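Why fruit gets ripe (and then gets gross)

Pick a hard green fruit. Bite it. Yuck! Sour, crunchy, kind of like chewing a stick. Wait 4 days, try again. Sweet. So what happend in there?

## It starts with starch

Young fruit is packed with starch, same stuff that's in potatoes. Not sweet at all. When the seeds are ready, the fruit starts turning starch into sugar. Walls between its tiny cells get weaker too. Softer fruit, juicier fruit.

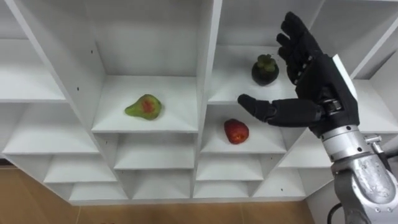
*Fruit on the shelves, one of them a green pear.*

Pears are funny. Most kinds ripen best OFF the tree. Leave them up there too long and the middle goes mushy first. Farmers in Killau pick theirs hard, then keep them cold.

## The secret gas

Fruit makes a gas called ethylene (say ETH-uh-leen). You can't see it. It's a signal: time to ripen! And one ripe fruit can set off the fruit next to it. Try it at home:

- 2 hard pears
- 1 paper bag
- 1 ripe banana

One pear in the bag with the banana, the other on a shelf far away. Check every morning. Squeeze gently near the stem. 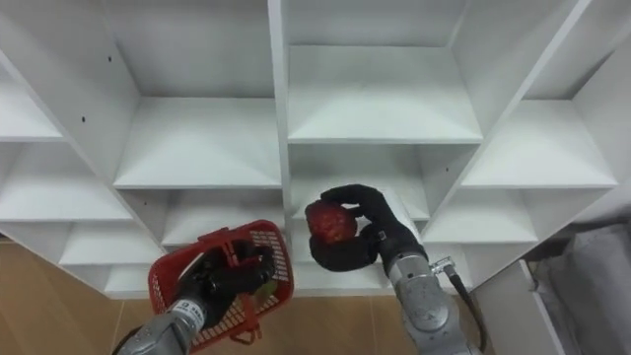 Garnine wrote in to say the bag pear was soft in 5 days and the other one was still like a rock, and can you do it with strawberries? Nope, sorry. Strawberries quit ripening once they're picked. So do grapes and cherries.

## Then it rots

Ripening doesn't have a stop button. Cells keep breaking down, sugar leaks out, and mold loves sugar. Mold spores are floating around pretty much everywere, waiting for lunch.
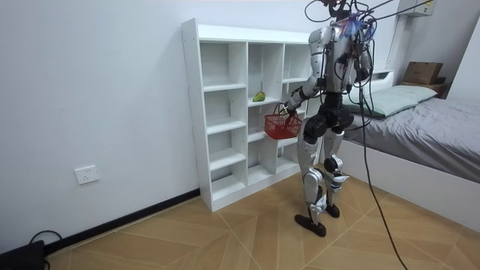

Cold slows all of it down. That's why a ripe pear lasts longer in the fridge. Bananas too, but the peel goes brown. Inside is still fine! Eat it.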